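Front loaders: emptying and care of the drum
Kestulside Household Notes
Last revised Thursday, January 14, 2021

These notes cover front-loading machines in homes and shared laundry rooms. Top loaders are dealt with on a separate page.

Before loading

Empty all pockets and close zips. Fasten bra hooks or put the garment in a mesh bag. Turn dark cottons inside out. Shake out bed linen and towels singly, as a folded item washes poorly along the fold. Duvet covers should be buttoned up first, otherwise socks and handkerchiefs collect in the corners.

Do not fill the drum to the top. With cottons, leave a gap the width of a hand above the load. With wool and synthetics, half full is enough.

Choosing a cycle

For mixed everyday washing, 40 degrees is suitable. Use the amount of detergent given on the packet for your water hardness. Excess powder stays in the door seal and in the drawer and is a common cause of smell.

Emptying the drum

1. Wait until the door lock releases. On most machines this takes up to 2 minutes after the end of the cycle. Do not force the handle.

2. Set the basket directly under the opening. Take out large pieces first, pulling towards you in line with the drum so that they do not drag over the door catch.

3. Turn the drum by hand through one full turn. Anything lodged against the paddles will usually drop.

4. Check the upper back of the drum. Small pieces can stay up there after the spin and are easily missed from standing height. Bend down, look in at the level of the opening, and reach right to the back. Pale grey items are hard to make out in a dark drum, so use a torch if the room light is poor. 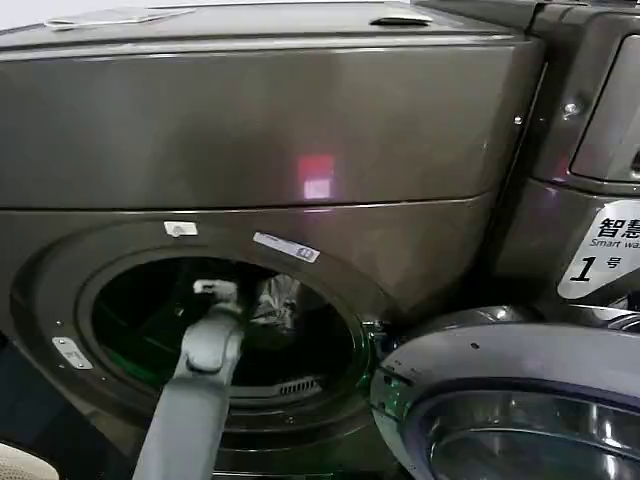

5. Pull back the lip of the door seal and feel along the lower fold. Remove coins, hair grips and lint. Wipe the fold with a dry cloth.

6. Leave the door ajar. In a house with small children or pets, leave it ajar only when the room can be shut.

Shared machines

Note the number of the machine before you leave the room, particularly where several of the same colour stand side by side. Do not peel labels from the rim of the door. They often carry the model details needed when ordering a new seal.

Monthly

Run one empty hot cycle. Clean the filter, with a shallow tray and 2 old towels on the floor in front of the flap. Wash the detergent drawer in the sink with an old toothbrush and dry it before refitting. Check that the machine stands level, and adjust the feet if it rocks.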